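Hemmin 2 Set-up Guide
Section 4: Building your first hearing bundle

This is the section we most enjoyed writing. If you have ever sat up until midnight renumbering a service charge bundle after somebody found one more invoice, you are going to like what comes next!

By the end of it you will have a paginated, indexed bundle with working links, ready to send to the other side and to the tribunal or court. It helps to have finished Section 3 (creating a matter and adding the parties). If you haven't, do that first and come back, as the index takes its party names from there.

Our worked matter is a leaseholder dispute over major works at a block called Lelturness. The landlord's bundle runs to 758 pages, a decent size to practise on. You can load it from Help > Practice matters, or use papers of your own.

4.1 Before you start

Have these to hand:

The directions order, or whatever document tells you what the bundle must contain
The lease, preferably the full copy with plans and any deed of variation
Statements of case from both sides
Witness statements with their exhibits
Demands, accounts, invoices and consultation notices
Letters and emails you intend to rely on

Files can be PDF, Word, plain email or common photo formats. Hemmin converts them all on the way in and keeps your originals untouched in the Source folder.

Note: Read the directions before you open the software. Page limits, file size limits and the order of documents differ between tribunals, between courts and sometimes between judges in the same building. Hemmin will happily build a beautiful bundle in the wrong order if you tell it to.

4.2 Setting the bundle rules

1. Open your matter and choose Bundles > New.
2. Give the bundle a name. This appears on the cover sheet, so "Applicant's Bundle" is better than "bundle final NEW".
3. Under Rules, enter the page limit if there is one. Leave it blank if there isn't.
4. Enter the maximum file size. If the finished bundle is too big, Hemmin splits it into volumes at the nearest tab and never in the middle of a document.
5. Choose where page numbers go. Bottom right is the default. Switch to bottom centre if your exhibits already carry numbers in the corner.
6. Tick "PDF page matches printed page" and leave it ticked. The number a judge types into the viewer will then be the number on the page, index and cover sheet included. We love this feature.
7. Press Save rules.

You can go back and change any of these until the bundle is locked (see 4.6).

4.3 Adding and sorting documents

1. Press Add documents and pick your files, or drag a whole folder into the window.
2. Wait for the green bar. Scanned papers take longer, as the text is being read so that it can be searched.
3. Check the date Hemmin has suggested for each document. It looks first for a date in the text, then in the file name.
4. Correct any wrong dates by clicking on them. Invoices are the usual culprits, with a date of issue, a due date and a works date all on one sheet.
5. Drag each document to a tab. The standard tabs are A Applications and Directions, B Statements of Case, C Lease and Title, D Witness Evidence, E Demands and Accounts, F Correspondence.
6. Within each tab choose Sort by date, oldest first, unless your directions say otherwise.

To rename a tab, double-click it. To add one, press the plus sign. Most service charge cases are comfortable with six tabs, and a case with expert evidence will want a seventh.

Caution: Deleting a tab deletes the copies inside it. Your originals stay in Source, but any date corrections and redactions you made will be lost.

4.4 Finding duplicates

Email chains are what make bundles fat. The managing agent writes, the leaseholder replies, the whole chain is forwarded to the surveyor, and before long the same paragraph is in the papers nine times. At Lelturness the correspondence arrived as 3,083 pages before anyone had touched it. After duplicates came out it was 1,680, and choosing what really mattered brought the entire bundle down to the size you see in the practice matter.

1. Open the tab you want to check, usually F.
2. Choose Tools > Find duplicates.
3. Pick Exact for identical pages or Close for pages that nearly match. Start with Exact.
4. Hemmin shows the pairs side by side with the differences shaded.
5. Press Keep left, Keep right or Keep both.
6. When you have been through the list, press Apply.

Please don't rush through the Close list. Two service charge demands can look the same at a glance and differ only in the year, the flat number or the summary of rights attached to the back, and that summary may be the whole of the argument.

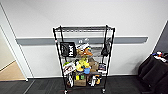

Biljana Halilović wrote in to ask whether a demand served twice should count as a duplicate, given that the second one went out with the landlord's correct address on it and the first didn't. Keep both, and give each its own line in the index! If there is an argument about when a sum was validly demanded, the tribunal will want to see the two versions and the date on each. Use the Description box to say what is different, in neutral words: "Demand (first version)" and "Demand (reissued with landlord's address)".

Floor Cuypers raised the related matter of covering letters. A covering letter normally stays with what it covered. Select the letter and the enclosure together, choose Group, and they will move as one from then on, whatever you do to the sort order.

4.5 Redacting

Bank details, other leaseholders' arrears and medical information turn up in the oddest corners of a managing agent's file. Redact them here and not in a separate program, so that the text layer underneath goes too.

1. Open the document and press R, or choose Tools > Redact.
2. Draw a box over the words.
3. Choose a reason from the list. It is printed in small type on the box.
4. Repeat for the rest of the document.
5. Press Burn in. The words are removed from the bundle copy for good.
6. Search the bundle for one of the words you took out. There should be no results.

Caution: Drawing a black rectangle with the Highlight tool is not redaction. The text can still be copied from under it.

Caution: Privileged material should not be in the bundle at all, redacted or otherwise. Choose Tools > Privilege check, enter the names of your solicitors and counsel, and look through every hit. The check finds names. Whether a document is privileged is for you or your adviser to decide.

4.6 Index, preview and lock

1. Press Build index. Each entry shows the tab, description, date and page range.
2. Read the descriptions aloud if you can bear to. "Letter" is no use to anyone. "Letter, Uta Lettings to leaseholders, notice of intention" is lovely.
3. Choose Preview and click half a dozen links at random, in every volume.
4. Check that any sideways plans or spreadsheets have been turned the right way up.
5. When you are content, press Lock. Page numbers are now fixed.
6. Press Export and choose One file or Volumes.

A locked bundle can't be reshuffled, and that is what you want once skeleton arguments start quoting page numbers. If something turns up late, use Insert after lock. New pages are numbered 212A, 212B and so on, the index picks them up in italics, and everybody's existing references still work.

Note: Allow around 2 minutes for the export on an ordinary laptop. Leave the window open while it runs.

4.7 If something looks wrong

The index is missing a document. It is probably sitting in Unsorted. Only documents under a tab are indexed.

Page numbers are printed over text. Go to Rules and turn on Shrink to fit, which brings each page in slightly and gives the number a clear margin.

Search finds nothing in a scanned lease. Old typescript can defeat the reader. Right-click the document, choose Read again and select Faint or typewritten.

The other side wants their own index wording. Use Shared descriptions (Section 5.2), where both parties can suggest wording before the lock. For anything else, the Pistudham help desk is under Help > Ask us. Send the bundle's log file with your message, and leave the bundle itself where it is.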